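Jundo Wrist Camera Kit, reviewed by a school robotics club

Posted 4/21/20

Rating: 7 out of 10

Our club bought the Jundo wrist camera kit in February to go on our Hesar arm. It cost $247 with the bracket and cable. The season project is a flower-arranging task for the Panasiuk student challenge: pick artificial flowers off the table and put them in a vase. I coach the team and the students did the installation.

Setup

The bracket went on with four screws and fit the Hesar without drilling. The printed instructions cover the Arnard arm only, so we had to work out the cable path ourselves. That took 2 meetings. The software was easier. The students had a live view on the club laptop the same afternoon the cable was finished.

Picture quality

Color is good. Reds are the usual trouble with cheap cameras – they turn into one flat blob – and this one keeps the shadows in the folds separate from the bright parts. Up close it picks up the weave in the cloth of a petal, which is more detail than our task needs.

Focus falls off quickly, though. Leaves and petal edges low in the view go soft, and a big bloom blocks nearly everything behind it. The students ended up planning the grasp from farther back and using the close view only as a check.
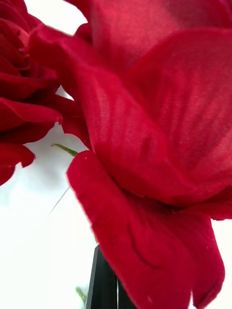 What we didn't like

The cable is stiff and pulls on the wrist at full rotation. The lens cap is loose and we have already lost it. Support took 2 weeks to answer an email about the mount.

Who should buy it

A club that already has a working arm and someone patient with cables. A first-year team should get the gripper working before spending money on a camera. We are keeping ours, and I would buy the longer cable with it next time.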